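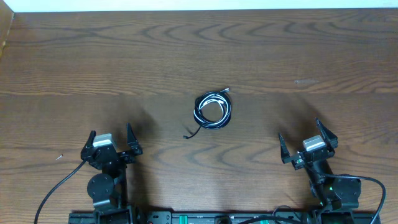
I have owned the Bristness desk for 159 days, long enough to forgive most of it. It's a plain wooden top, medium brown, with the kind of dark, wavy grain that looks like a weather map of somewhere you wouldn't want to sail. My cousin Mio Ueda asked if it was printed on. It's wood, Mio.

**Assembly.** The instructions claim 40 minutes. I suspect they were timed by someone who already had a desk. The bolts were all present, plus one spare that I still think about at night.

**The surface.** Very good, with a complaint. It takes a pen without wobbling and wiped clean after a curry in May, but pale scuffs show up on a finish this dark like toothpaste on a suit. I've had one near the right side since the second week. The touch-up stick from Plumine improved it by turning it orange, so I took that off again.

**Cables.** There is no tray, no grommet, not so much as a hook. Bristness calls this "an uninterrupted underside." My cables therefore live on top, coiled up when I'm feeling civilized. The Voda desk I tried first had a tray, but it also had a squeak, and it cost $286.

**Weight limit.** Rated for up to 264 pounds. I haven't tested this and don't intend to, although the cat is working on it.

**Price.** I paid $159 less a coupon at Palacios, delivery included -- meaning delivery to the lobby. I live on the fourth floor.

Four stars. I'd buy it again, with felt pads for everything that touches it and a bag of clip-on hooks in the same order.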